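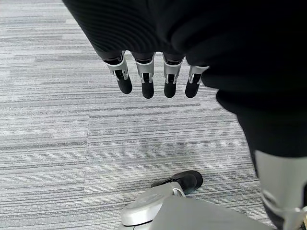

One of our customers wrote to us last winter that she had changed three garages in two years, and in every one of them she had to ask twice what was done to her car. At Laur, she wrote, the technician came out to the waiting room with the old filter in his hand and explained it before she could ask. We would like to have more people who work like this, and so we are hiring.

Automotive Service Technician (full time)
Laur Auto Service, Solilov Road shop

Laur is an independent repair shop with six bays. We service passenger cars and light trucks of most makes, and we take care of a fleet of 27 delivery vans which belong to local businesses. Most of our daily work is brakes, suspension, cooling systems, batteries and charging, tires, and regular inspections. We do not rebuild engines in our shop. When a car needs this, we send it to a partner and stay in contact with the owner until it is finished.

What you will do

Inspect cars by our written checklist and note what you find, also the small things.
Replace brake pads, rotors, calipers and brake lines.
Repair steering and suspension parts, and prepare the car for alignment.
Find electrical faults with a scan tool and a multimeter.
Test drive the car after the repair, when the job requires it.
Talk with the service desk, and sometimes directly with the customer, about what must be done now and what can wait.
Keep your bay clean and return the shared tools at the end of the shift.

What we ask from you

At least two years of paid work in a repair shop, or a finished technical program and one year of work.
A valid driver's license. You must be able to drive a manual transmission.
Your own basic hand tools. The shop has the lifts, the presses, the scan tools, the alignment rack and the special pullers.
English good enough to write a clear repair note. It does not have to be perfect - several of us learned it as adults.
You can lift a wheel of a light truck and stand for most of the shift.

A brake or electrical certificate is welcome but we do not require it. If you want to get one after you start, we pay the exam fee two times per year. If you have worked with hybrid cars, please write this in your application, as we see more of them every season.

Hours and pay

The week is 40 hours, Monday to Friday, from 7:30 in the morning. Each technician also works one Saturday per month, until 1 p.m., and gets another half day free for it. We pay by the hour, not by the job. The exact rate depends on your experience and we tell it to you in the first phone call, before you spend time on a visit.

After the trial period of three months you receive a tool allowance of $900 per year. We provide work clothes and wash them. Safety shoes you choose yourself and we pay them back with the receipt. Paid vacation starts at two weeks and grows with the years.

How to apply

Please send a short resume and a few lines about the last difficult fault you found, and how you found it. You can write it in a simple way. Use the form on our Prurkora page, or bring the papers to the service desk and ask for an envelope with the job number 374. Please do not send copies of your license yet.

We answer every application, usually in one week. If we both want to continue, we invite you for a visit of half a day. You will see the shop, meet the team and do one inspection together with our lead technician. This half day is paid.

The visits take place in October. To choose your time you will get a link to our Pretix booking page, where there are places in the morning and in the afternoon. Parking is behind the building, next to the tire storage. The gate is narrow, so please enter slowly.

We would like the new colleague to start as soon as possible, but if you must give 30 days of notice at your present job, we will wait for you.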